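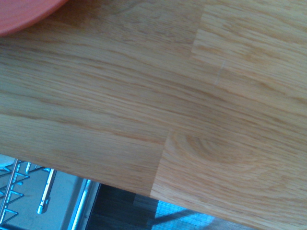
Eine Arbeitsplatte aus heller Eiche. Die feinen Linien im Holz nennt man Maserung.

Wie kommt das Muster ins Holz?

Bestimmt hast du schon einmal einen Baumstumpf im Wald gesehen. Auf der Schnittfläche liegen viele Ringe ineinander, kleine in der Mitte und große am Rand. Das sind die Jahresringe. Jedes Jahr kommt außen ein neuer dazu, direkt unter der Rinde.

Ein Jahresring hat zwei Teile. Im Frühling braucht der Baum viel Wasser für die neuen Blätter. Dann bildet er Holz mit weiten Röhren, das Frühholz. Ab Juni oder etwas später wächst er langsamer. Das Holz wird dichter und ist bei vielen Bäumen auch dunkler. Es heißt Spätholz. Im Winter macht der Baum Pause.

Wer die Ringe zählt, weiß also, wie alt der Baum geworden ist. Das geht am besten ganz unten am Stamm. Fergus Mackay, Tischler in der Werkstatt Draller, hat einmal eine Eiche mit 103 Ringen gezählt. Er hat dafür eine Lupe und kleine Nadeln benutzt. Alle zehn Ringe steckt er eine Nadel ins Holz, damit er sich nicht verzählt.

Die Ringe sind nicht alle gleich breit. In einem trockenen Sommer wächst der Baum wenig, und der Ring bleibt schmal. Hat er viel Licht und genug Wasser, wird der Ring breiter. Forscher können daran erkennen, wie das Wetter früher war.

Vom Ring zum Streifen

Ein Brett hat meistens keine Ringe, sondern Streifen. Das liegt an der Säge. Sie schneidet den Stamm der Länge nach auf, und dabei werden aus den Ringen lange Linien. Geht der Schnitt durch die Mitte des Stammes, sind die Linien ziemlich gerade. Weiter außen entstehen oft Bögen, die wie Flammen aussehen.

Viele Arbeitsplatten werden aus mehreren schmalen Holzstücken zusammengeleimt. Die Stücke können von verschiedenen Bäumen kommen. Deshalb ist manchmal eines heller und das daneben dunkler. Geleimtes Holz verzieht sich auch weniger als ein einziges breites Brett.

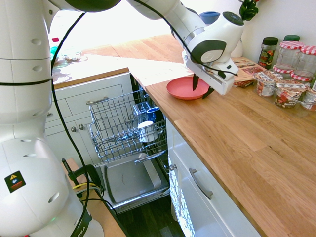 Holz in der Küche: Auf der Platte aus Eichenstreifen liegt ein runder Teller aus Kunststoff.

Holz arbeitet

Tischler sagen, dass Holz "arbeitet". Sie meinen damit, dass es sich bewegt - sehr langsam und nur ein kleines Stück. Ist die Luft feucht, nimmt das Holz Wasser auf und wird breiter. In trockener Luft gibt es Wasser ab und wird schmaler. Darum klemmt eine alte Holztür an manchen Tagen und an anderen nicht.

Damit Wasser nicht so leicht eindringt, kann man Holz mit Öl einreiben. Das Öl zieht in die feinen Röhren ein. Die Maserung ist danach oft besser zu sehen.

Zum Ausprobieren

Lege ein Blatt Papier auf ein unbehandeltes Brett und reibe mit der flachen Seite eines Wachsmalstifts darüber. Die Linien drücken sich durch. Mach das mit zwei oder drei Holzarten und schreibe die Namen dazu. Eiche und Esche klappen gut. Bei Ahorn sieht man weniger, seine Röhren sind sehr fein.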